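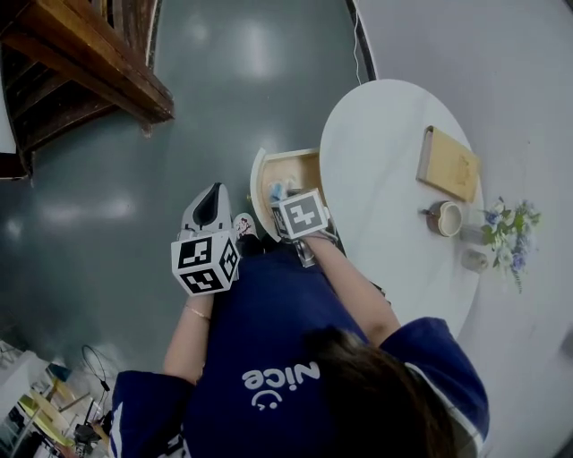
Figure 4.1 A pair of hand-held grippers in use, the right one reaching into an open drawer.

Chapter 4: Keeping Your Grippers Honest

Now for the fun part! At Drurnbridge we keep every pair on the Kornel setup sheet, and the first job each morning is the marker cubes. Wipe the faces, then press gently on each cube — if it rocks, tighten it before you do anything else.

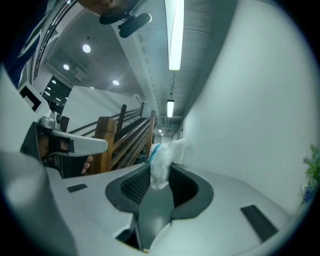

Next, close the fingers on something thin and soft and pull. A good pair should hold on through 40 squeezes. Check the lever too, and log any stiffness. After 28 hours of use, strip the fingers and begin again at Section 4.2.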